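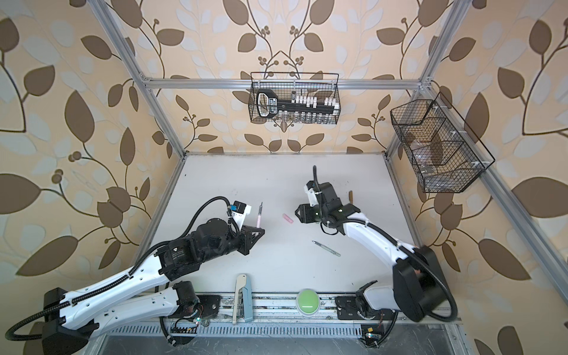
Black wire-mesh basket on the back wall, with a row of little glass vials along the bottom.

Voline Illa 44 Stage Vocal Microphone

I sing in a wedding band, mostly old soul and R&B covers, and I started selling the mics I like from my own shop page because people kept asking me after gigs what I was using. The answer for the last two seasons has been the Illa 44, so it gets the longest write-up on the site. Sorry in advance!

It's a dynamic mic with a tight pickup pattern, made for loud stages. I stand right in front of a drummer who hits hard (love him, but wow), and with my old mic you could hear more ride cymbal than me on the ballads. With the Illa my voice sits up front and the cymbals drop way back. Low notes come through warm, and when I lean in for the quiet lines it gets that close, breathy sound without turning to mud. If you belt, pull back a few inches. It gets a bit pointy up top when you eat it, and I'd cut a little treble at the board.

The body is metal, matte finish, and it feels heavy the first night. I got used to it. I've dropped mine twice, once off a riser in February onto a concrete dance floor, and all I had to do was bend the grille back into shape and wash out the foam. Spare grilles are on the parts page.

Two versions in stock:

Illa 44 – no switch. This is the one I use.
Illa 44S – same mic with a silent on/off slider. Good if you also do the talking between songs. The slider can be locked on with the small plate in the box.

Specs, for those who want them
Type: dynamic, supercardioid
Impedance: 600 ohms
Connector: three-pin XLR
In the box: mic, clip, thread adapter, zip pouch
Cable: not included

The Saludo cable is the one I pair with it, and you can add it at checkout. It coils flat and doesn't fight you. If you're running into a small home interface, turn the gain up more than you think you need to. The Illa is on the quiet side and I get at least one email a month from somebody who thinks theirs is broken. I record demos with mine through a Tillon preamp and that takes care of it, but plenty of people get by without one.

Would I use it for a studio lead vocal? Probably not my first pick – a condenser will give you more air on top. For backing vocals and scratch takes I reach for it all the time, and I've left a few of those scratch takes in the final mix.

Shop code for the plain version is 642, and the switch version is 2040. Put the code in the subject line if you email me about an order, it saves me digging. I pack orders in the morning before rehearsal, so anything that comes in after lunch goes out the next working day.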